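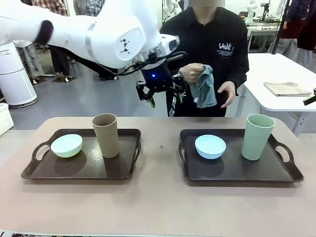 Tray and cloth station, with an operator working next to the arm.

Print this page | E-mail this page
Last updated: 2019-10-26

Shared workspace rules: progress report to the Dumitrescu fund
Prepared by Mirjana Janevski, Floltcombe workshop

Work since May has gone into the written rules for people and arms sharing a table. The draft now has 21 rules, of which 19 are in use on the floor. The other two cover visitors and night running and are still with Taner Baysal for comment.

Hand-to-gripper work
This took the most time. The old rule told operators to keep clear of the arm whenever it was powered, and it could not be followed at any station where cloths are passed by hand. The new rule allows one named operator within reach. That person holds the item by its edge, keeps fingers away from the closing line and says "clear" before the next move. Anyone else stays behind the floor marking.

Table layout
Trays are set out the same way each time, bowl on the left and cup on the right. Spare cloths are kept folded on a separate table. Cables at the wrist are checked at the start of each shift and the check is signed for.

Speed
We have set a limit of 125 millimetres per second while a person is within reach. Vamport asked for a higher figure. We have not agreed to it and would like to see their stopping tests first.

Records
The log holds roughly 2000 entries. Near misses and ordinary stops were being written up under the same heading until the summer, so the early entries need sorting by hand. Jularetti has offered a spreadsheet template, which we will try.

Still to do
Finish the two open rules. Retrain the evening shift on the "clear" call, as it is being skipped. Agree who signs off changes when Taner is away.

No change to the budget is requested for this period.

This site uses cookies. By continuing to browse you accept our cookie notice.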